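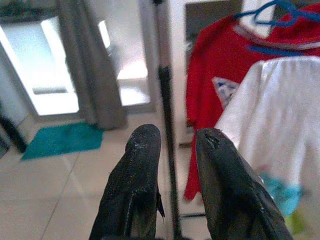 Finger cover faults: the clothes rack job

The gripper had been hanging and unhanging clothes at the Juvville flat for most of December when the covers began to go. The cover on the left finger has a small flap torn away from its edge, and the one on the right is split near the tip. The red shirt on the blue hanger was one of the regular items on the list.

Background

Ritel built the gripper and Cemstead supplied the black covers. The work is simple enough. The arm goes to the rack, closes on a garment, lifts it clear and puts it back. By the time we stopped, the log stood at 1,470 tries, and 1,171 of those were marked as good. Most of the bad ones came late in the run.

The fault

We first noticed it in the log and only later on the fingers. Thin sleeves were slipping out of the grip, then a knitted top came back with a pulled thread. The pulled thread was what made us stop. A dropped shirt costs a minute, but a snag can drag a hanger along the rail, and if the arm keeps lifting it can bring the rack over.

The scuffs and pale flecks near the left tip did not worry us much. Every set we have used ends up like that. The flap is worse, as it sticks out where it can catch on cloth. We have not settled what started it. My own guess is the rack upright, which the fingers have to pass on either side of when they go in low. The Michiels report on the earlier set blamed the hanger hooks, and that may be right as well.

What we did

Work stopped at 3 in the afternoon and the arm was parked with the power off. Both covers came off and went into a labelled bag. A new pair was fitted the next morning and the grip force was set again from zero, as the old setting had been raised twice to make up for the slipping. That should have been written down at the time and was not.

Changes since then

Covers are now looked over every 400 tries, with the power off, by running a cotton cloth along each edge. If the cloth catches, the cover is changed. Nobody is to tape or glue a split and carry on. The low approach past the upright has been taken out of the program until we have more clearance. Grip force can no longer be raised without a note in the log.

The new pair has done 31 tries so far with no slips, too few to say anything useful. Spare covers are on order from Cemstead in the thicker grade.

Search this gallery
Enter keyword
Go

Recent galleries
Cable chafing at the elbow joint
Dropped hangers, first run
Juvville: fitting the emergency stop
Michiels report: the earlier covers
Ritel gripper, unpacking and first power-up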